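I keep being told to replace my desktop every few years, and I keep not believing it. The Vonerero store quoted me $600 for a new one.
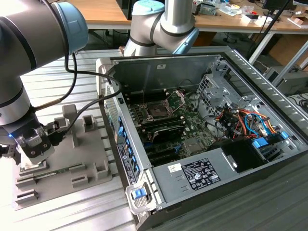
My old one is 9 years old and opens a spreadsheet fine. What would the extra speed do for me, exactly? The sales page never says.

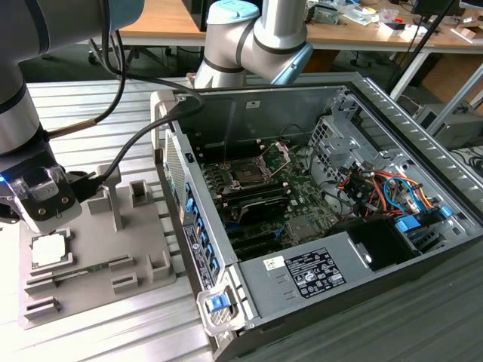

I added memory for $28 and the slow mornings stopped. Maybe I'm easy to please.

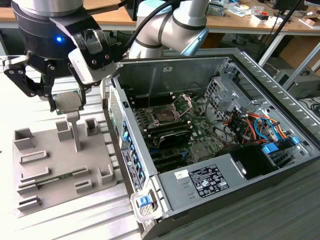 ## What I'd still pay for

A quieter fan. Maybe a second drive.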